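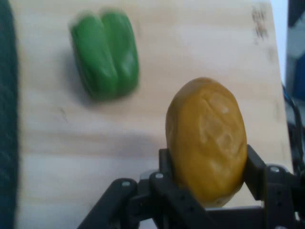 Storing potatoes and peppers together?
Kitchen Talk > Produce

parowpantry
Settle something for my household. I keep potatoes and green peppers in one basket on the counter, and I have been told this is how animals live. Is there a real reason to split them up, or is it just a look somebody dislikes?

zilent_14
Peppers go in the fridge, potatoes go somewhere dark. The basket goes to whoever gave it to you, with your thanks.

boateng2957
Disagree with zilent. A pepper on the counter is fine for 2 or 3 days, and it tastes better than one that has been sitting next to last week's chili. Potatoes in the light are the real problem. They go green and bitter and then you're peeling half of it into the trash.

zilent_14
Fine for three days in September in your house, maybe. My kitchen hits soup temperature by noon.

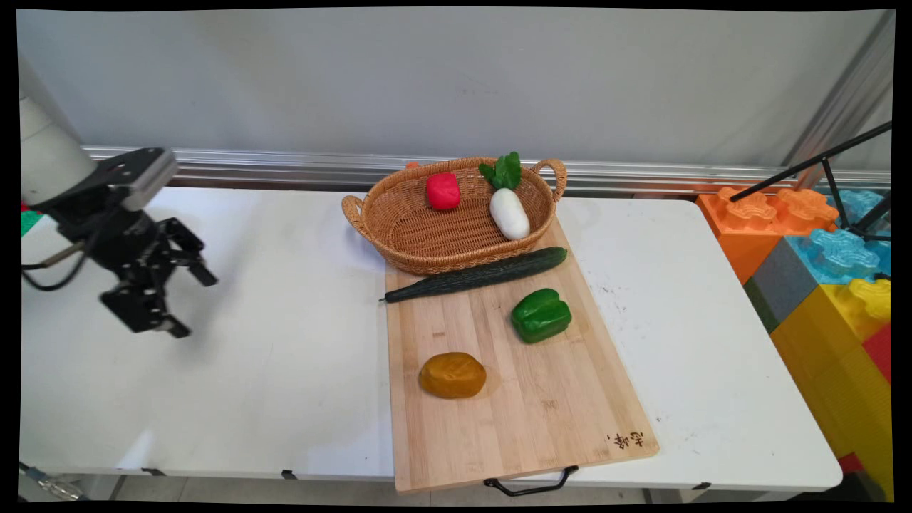 vultix
Re: Storing potatoes and peppers together?
Basket people, unite. Wicker with two handles, board right in front of it, a red thing and a radish in the basket, cucumber and pepper out on the board where I'll remember they exist. Anything I put in a crisper drawer is buried there with full honors.

boateng2957
Radishes with the leaves still on? Take those off. The greens pull the water out of the root and you end up with a sponge.

vultix
But then it doesn't look like a radish.

boateng2957
It isn't supposed to look like anything, it's supposed to be lunch.

zilent_14
Cucumber is the one I'd leave out, for the record. Mine get slimy in the fridge. So I am not a monster.

parowpantry
So the ruling is potatoes in the closet, cucumber on the counter, and the pepper is a matter of faith. I'll report back Sunday. The other party is already asking what the basket is for now.

vultix
Bread.

zilent_14
Do not put bread in it.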